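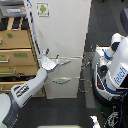

From: wirndale-home list member
To: wirndale-home
Subject: Re: [wirndale-home] drawers vs. open shelves, plus a fridge question

> I'm redoing the back room in February and I can't decide. We have one
> open shelf that collects everything, and I'm thinking of replacing it
> with drawers. But my sister says drawers are where stuff goes to
> disappear. Do you all label yours? And what do you put on top?
>
> Also (sorry, two questions in one) does anybody have a system for a
> fridge that always looks full even when there's nothing to eat in it?

Oh, I have opinions on this one! Your sister is right about drawers if they're deep. I had a monster from the Radulović shop in Stenden, lovely thing, and I lost a whole set of measuring spoons in it for a year. Go shallow if you can, and stack them.

And yes, label! I'm a big fan of green tape. It shows up really well on anything brown, it peels off without taking the surface with it, and you can write on it with a plain marker. Put it on the fronts, and if the stack is low enough that you're always looking down at it, stick a piece on the very top too. I resisted that for ages because it seemed fussy and now I do it on everything.

For bins up on a shelf I like a white label instead, just so my eye knows which kind of thing it's hunting for.
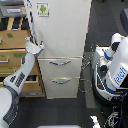
As for what goes on top, my vote is nothing. I know, I know, a flat white top is begging for a plant and a bowl for keys. But the minute the bowl is there, the mail is there, and then you can't find the bowl. One sticker is plenty of decoration. We have 3 surfaces like that at my place and I only manage to defend one of them, so take this with some salt.

Get real handles, too. The little metal ones you can hook a finger behind are so much nicer with full hands than a smooth front you have to pinch.

OK, the fridge.
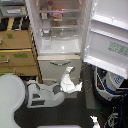
Two glass shelves and a clear bin at the bottom is all you need, truly. Tall bottles go on the upper shelf, small stuff that gets forgotten goes low and in FRONT, and the clear bin is for whatever has to be eaten this week. Ours used to be full of jars, 7 of them mustard, and clearing those out did more than any system.

Do the door last. Take both bins out and wash them in the sink, then only put back what you'd buy again today.

Let us know which way you go with the shelf. And if you end up giving it away, I might want it for the garage!

--
wirndale-home mailing list
To leave the list, send a blank message with "unsubscribe" in the subject line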